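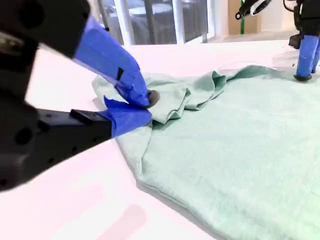

Looking After the Folding Cell: Project Report
August 17, 2021

When I picked this project in February I thought I'd be writing clever code. What I mostly did was look after two arms and a table, and I ended up enjoying that far more than I expected! The cell folds cloth, or tries to. My job was to get it set up the same way each morning, keep the grippers in decent shape and write down what wore out and when.

Over the project I logged 119 sessions in the maintenance book. Of those, 102 ran to the end without me having to stop for a repair. The rest were nearly all fingertip trouble, so that's what most of this report is about.

Fingers, tape and pads

The fingers on our grippers are black and fairly slippery, so we wrap the upper part of each one in blue tape and put a small dark pad on the very end. The tape came from Bilteck and the pad material from Skov (their sample pack, cut up with the good scissors - sorry to whoever owns them). I start each wrap low down and work towards the tip, overlapping as I go. If you start at the tip, the first bit of cloth that drags past gets under the edge and lifts it. I learned that one the slow way. 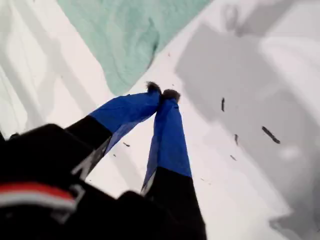 Blue-taped fingers with their dark tip pads almost touching, just below the edge of the green cloth.

The tips go fuzzy with use. A bit of fuzz seems to help with thin cloth, and I never managed to decide how much was too much. In the end I made a rule: if a pad had moved on the finger, or I could lift a corner with my nail, it got changed. I always changed both pads on a gripper together, even when one looked fine, so they stayed the same thickness.

The closing check was my favourite part. I'd bring the fingers together slowly with nothing between them and look at the gap from the side. If one tip sat too far ahead of the other I undid it and wrapped again. A new wrap on both fingers took me ages at first and I got a lot quicker.
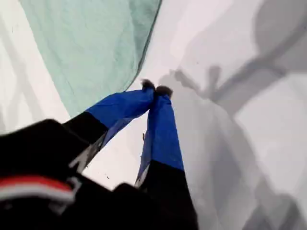 The other regular job was the table. Lint and little dark specks collect on a white top amazingly fast, and they stick to the pads, so I wiped it down before every session and had another go at lunch. I also went over the cable ties and the finger screws, and wrote the cycle count in the book. The longest run between pad changes was 908 cycles, on a set I'd nearly thrown away!

If I had another term I'd try the moulded tips from Ineteck and see whether they could do without tape altogether. I'd also keep a spare set of fingers wrapped and ready in the drawer, which I only started doing in the last 2 weeks.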